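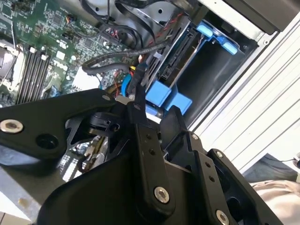
Readers in Lerkley want to know whether a tower that no longer starts is worth bringing in at all, and one of them wrote to the news desk that the last collection took her machine without asking if the fault was only a dead power supply. The workshop's answer is that dead machines are accepted, that a failed power supply is the most common fault on arrival, and that the owner may now write the known fault on the intake form.

Sunday, January 7, 2007

The Ekthorpe computer refurbishing workshop will reopen its intake counter in February with a longer list of accepted desktop parts and a fixed order of work for each machine. The workshop, on Jurwood Street, takes retired office desktops, tests them, and passes the working ones to schools and libraries in Ekthorpe and Lerkley. The previous round brought in 200 towers. Of those, 79 were rebuilt as complete machines and 34 were held back for parts. The rest went to the metal and circuit board recycler.

Under the new procedure, each tower is unplugged, the side cover is removed, and the inside is checked before any power is applied. Staff look for swollen capacitors on the motherboard, loose header connectors, and damage to the processor socket. Dust is removed with low-pressure air. Fans are held still during cleaning so that the blades do not spin past their rated speed.

Drives are dealt with next. The power lead and the data cable are both taken off at the drive end, and the drive is removed from its cage for erasing on a separate bench. SATA data cables stay with the case if the connector shell is whole. A cable with a cracked shell or a sharp crease is discarded, even if it passes a short read test, as a poor contact often shows up only after the case has been moved. Older towers with ribbon cables are still accepted, but they are sorted onto their own shelf.

Memory is tested one module at a time and then as a matched set. Boards with four slots are tested in every slot, with the retention latches opened fully before a module is pulled. The workshop reports that forced latches were a frequent cause of lost slots in the last round, and most of that damage was done before the machines arrived. Donors are asked to leave memory in place.

Front panel leads have caused the longest delays. The small plugs for the power switch, the reset switch and the drive light are not arranged the same way on every board, and wire colors are not a safe guide from one maker to another. A note of the lead positions will now be made before anything is unplugged, and the note will be taped inside the side cover until the machine has passed its final test.

Cable routing is checked last. Power bundles must clear the processor fan and must not press on the memory modules. Spare power connectors are tied back to the case. Ties are to be snug but loose enough to slide by hand - a tight tie next to a connector can pull the contacts out of line.

The final test is an eight-hour run with the cover on. A machine that restarts or shuts down during the run goes back to the bench once. A second failure sends it to the parts shelf.

Krūmiņa, the parts dealer on the Lerkley road, will supply replacement power supplies and fans for this round. The workshop has set aside 700 dollars for the purchase, with power supplies to be ordered first. Memory and drives will come from donated stock only.

Accepted items are desktop towers, loose memory, SATA drives, internal cables and power supplies with intact leads. Power supplies that have been opened will be refused. Tube monitors and printers are also refused, and donors should use the county drop-off for those. Laptops are accepted only with their chargers.

Owners who want files kept must copy them before drop-off. Drives are erased on the day they are removed, and no data can be returned after that point. A receipt listing the case and the drive serial number is issued at the counter on request.

Intake forms are available at the counter and at the Lerkley library desk. Offices with more than ten machines should arrange a delivery time in advance, as bench space is limited - large loads brought in without notice may be turned away until the next intake day.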